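Bricks, bricks and more bricks

Quick one tonight because I've got lunches to make and the dishwasher is doing that noise again.

So. The great brick sort. Started it in March, thought it'd be done in a weekend, ha. We inherited two tubs from Sun-ja Tak up the road (her boys are past all that now, one's taller than the fridge) and then Mum found another lot in the garage. All mixed in together. Plus hair ties, a dead texta, 5 cents, bits of biscuit I'm choosing not to think about.

First go I sorted by shape. Don't. You end up with a million little piles and a kid who wants the one thing at the bottom of pile nine. Lasted one arvo. Then I tried by set, which was madness, we've got maybe three sets with instructions and the rest is a mystery.

Colour it is. I know, I know, the serious builders all say colour is wrong, you can't find a small red in a big tub of red. But my two aren't serious builders. They say "I need a yellow one" and off they go. And they can put them AWAY by colour without me standing there, so that's that.

The thing that helped most was an old sheet. Cream one, gone thin in the middle, no good for a bed anymore. Chuck it over the table, tip out a small heap, sort that, next heap. Nothing skitters off onto the floor and you can see what you've got.

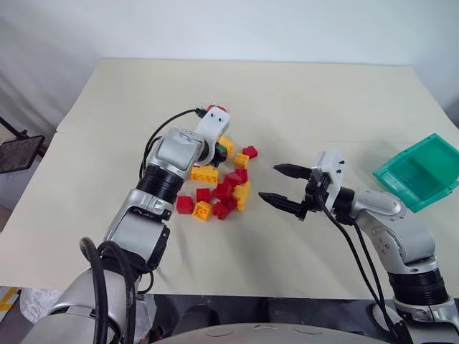
Small heaps is the trick. I was tipping out the whole tub before and then just sort of staring at it. Now it's a handful or two at a time, reds go one way, yellows the other, and I can get through a fair bit before the kettle's boiled. Give or take. Fourteen minutes was my best run without someone yelling for a snack.

Washing: warm water, squirt of dish soap, a pillowcase with the top tied off, swish it round in the laundry tub. Then spread out on a towel overnight. Deok-su Won from playgroup puts his through the machine on cold and swears its fine but I'm too chicken.

Still to do: wheels, windows, all the weird see-through bits. Also need lids. The tubs I bought were on special and now I know why, lids sold seperately. Grr.

Will post the shelf when its up. Right, lunches.

Contact | © Min at Pritholm | Back to top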